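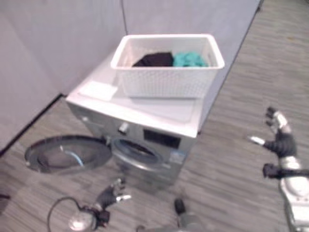
4.2 Do repeated listings carry information?

Figure 3. A front-loading washer with a basket of clothes on top.

Sellers of running shoes and sportswear often post the same item under many slightly different titles. Hawthorne treats each extra title as a sign of demand, on the grounds that sellers would not bother to write one for a product that sits on the shelf. We doubt this. Titles cost next to nothing to make, and a shop that writes them by script has no reason to stop.

To check, we drew 3602 listings from two storefronts, Latosico and Wallner, and grouped them by model, ignoring color and size words. Only 923 distinct models were left. The rest were reworded copies, most with the brand name moved or a word such as "kids" or "sale" put in. If copies followed demand, the models with the most titles should also have the most buyer reviews. We found no such pattern at Wallner. At Latosico there was a weak one, but it went away once we dropped the Javon trail shoe, which had been on sale far longer than anything else in the sample.

Wong suggests that reviews are a poor stand-in for sales, and we agree that they are. Many buyers never leave one, and some reviews are surely paid for. Still, a claim about demand needs some measure of demand behind it, and the earlier work offers none apart from the titles themselves. Counting titles to show that titles matter gets us nowhere.

A second worry is the grouping step. We read around 1000 titles by hand and disagreed most often over the Komell line, where the same name is used for a shoe and for a jacket. Those cases were left out. Putting them back in under either reading does not change the result for Wallner, and we did not try it for Latosico.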